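4月 作業ノート(Zilik 向けメール施策)

午前、配信リストの整理から始めました。元のリストは841件です。重複したアドレスと、退職で戻ってきたアドレスを消して、751件になりました。会社名の書き方がまだ統一されていません。「Clemetley」と「クレメトリー」が両方入っています。来週までに片方に決めたいです。

件名のテストについて。A案は「導入事例のご案内」、B案は「設備担当の方へ:見積もり前に確認する8項目」です。先に100件だけに送りました。50件ずつに分けたので、数が小さくて、差があっても強いことは言えないと思います。開封率はBのほうが少し高いですが、クリックはほとんど同じでした。本文の最初の段落が長すぎるかもしれません。

Aitken の事例記事は、まだ下書きの状態です。先方の確認が一回終わって、赤字が戻りました。製品名の前に「業界最高の」と書いたところは消してくださいとのことです。私もそのほうがよいと思います。記事の終わりに資料ダウンロードのボタンを置きますが、フォームの項目が多いので、電話番号は任意に変更する予定です。

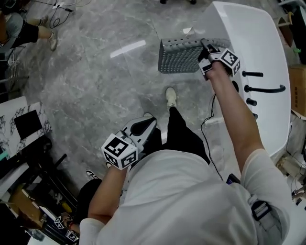 Agnes Gunn からは、開封率を見て件名を決めるのはやめたほうがいい、メールソフトが自動で画像を読み込むから数字が信用できない、という返事が来ました。見るなら返信の数と、資料請求の数にしてほしいそうです。それから、B案の「設備担当の方へ」は、購買の人が受け取ると自分あてではないと感じるかもしれない、とも書いてありました。

この意見はもっともだと思いましたので、集計表の列を直しました。開封率の列は残しますが、右の端に移しました。返信数の列は手で入力することになります。入力を忘れそうなので、夕方5時に予定表の通知を入れました。

残りの配信は、リストを職種で分けてから行います。職種が空欄の人が多くて困っています。Nollari の展示会で集めた名刺の分は、ほとんど空欄です。Hamish Crichton に元のファイルがあるかどうか聞きました。返事待ちです。

メモ:配信停止のリンクの文字が小さいです。テンプレートを直すとき、一緒に大きくすること。フッターの住所も古いままでした。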